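Refurbishing an old office tower for my mother, worth the trouble?
Posted in November by Adoración Llorente

Hello everyone, and thanks in advance for reading (I do go on a bit). My mum lives out at Nondstead and has been writing up our family history for as long as I can remember. Her laptop has finally become too slow for her, and the screen is too small for her eyes anyway. A neighbour is clearing out an office and has offered me a desktop tower for 20 dollars, with a keyboard thrown in. She only needs email, a word processor and somewhere safe to keep 208 scanned letters and a great many photos. Is an old tower a sensible choice, or should I save up for something new? I'm fairly handy but I've never been inside a computer before.

Kikuvo
Posted on Wednesday

What a lovely project! I set one up for my dad last winter and he's still using it every morning with his cuppa. For letters and email an older office machine is plenty, and they're usually nicer to work on than the home ones. Have a good look inside before you hand over any money, though.

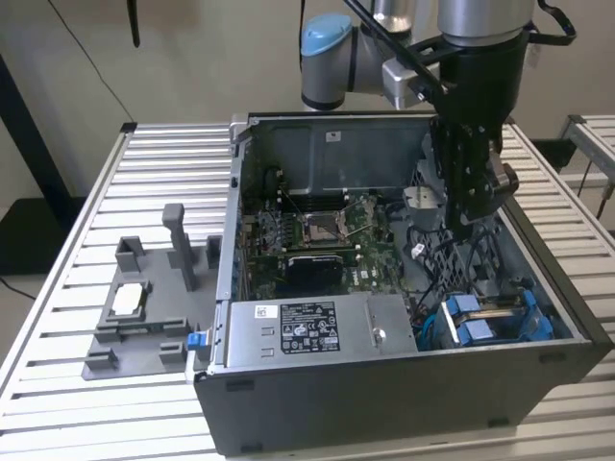
1. Check that everything is there. Some office clear-outs have already had pieces taken from them. Ask whether the processor, memory and drive are included, and if the processor is out, don't touch anything in the empty socket. The pins are very fine and I've ruined a board that way myself.

2. Put in a solid state drive. Of all the things you could spend money on, it's the one your mum will notice. My dad's took 36 seconds to get to the desktop afterwards, and I'd been used to making toast while the old one thought about it.

3. Get a big monitor and set the text size up before she sees it. Pick her favourite colour for the background too, it goes down a treat.

Tromow

just buy a new one mate, life's too short

Kovalchuk

I'd go along with Kikuvo, but please sort out the backups first. Two external drives, one at her place and one at yours, and swap them whenever you visit. Ask the neighbour if the old drive has been wiped as well. Check whether it will run Windows 11 if that's what she's used to.

Related threads
Scanning old letters without flattening them
Large print keyboards, any favourites?
Best way to label family photos
Moving email from an old laptop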